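Zwischenbericht an den Fördergeber
Projekt Wosirero: Beobachtung konsularischer Dienstleistungen in politisch umstrittenen Vertretungen
Berichtszeitraum: drittes und viertes Quartal, Stand Dezember
Berichterstattung: Mirjam Baert, Civport

1. Stand der Arbeiten

Im Berichtszeitraum wurden 114 Fälle erfasst, in denen Staatsangehörige wegen ungeklärter Zuständigkeit einer Auslandsvertretung keine oder nur vorläufige Dokumente erhielten. 63 Fälle betreffen die Verlängerung von Reisepässen, die übrigen verteilen sich auf Geburtsurkunden, Beglaubigungen und Wahlregistereinträge. Die Kodierung erfolgte nach dem im Antrag beschriebenen Schema. Das Merkmal »Anerkennungsstatus der Vertretung« wurde um die Ausprägung »geschäftsführend ohne Akkreditierung« ergänzt.

Von den geplanten Interviews mit Betroffenen und ehemaligem Konsularpersonal liegen 102 vor, davon 96 vollständig transkribiert. Sechs Transkripte stehen aus, die Übersetzung ist an Van Wijk vergeben.

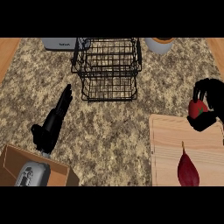 Abb. 1: Arbeitsfläche aus Granit mit zweistufigem Drahtgestell (Computergrafik)

2. Abweichungen vom Arbeitsplan

Das Arbeitspaket 3 (Auswertung der Notenwechsel) verzögert sich um zwei Monate. Zwei Außenministerien haben die Akteneinsicht unter Verweis auf laufende Verfahren abgelehnt. Gegen einen der Bescheide wurde Widerspruch eingelegt. Die Auswertung stützt sich bis auf Weiteres auf veröffentlichte Noten und Parlamentsprotokolle.

Die Datenbank wurde auf die Server von Zekov umgezogen. Zugriffsrechte und Löschfristen sind im aktualisierten Datenschutzkonzept geregelt (Anlage 2).

3. Mittelverwendung

Die Personalmittel wurden planmäßig abgerufen. Bei den Reisekosten besteht ein Minderverbrauch, da vier Interviewreisen entfielen und die Gespräche per Video geführt wurden. Die Umwidmung zugunsten der Übersetzungskosten wird mit gesondertem Schreiben beantragt.

4. Nächste Schritte

Abschluss der Transkription, Zweitkodierung einer Stichprobe, Entwurf des Länderkapitels zur Karibik. Der Entwurf geht dem Fördergeber vor der Beiratssitzung zu.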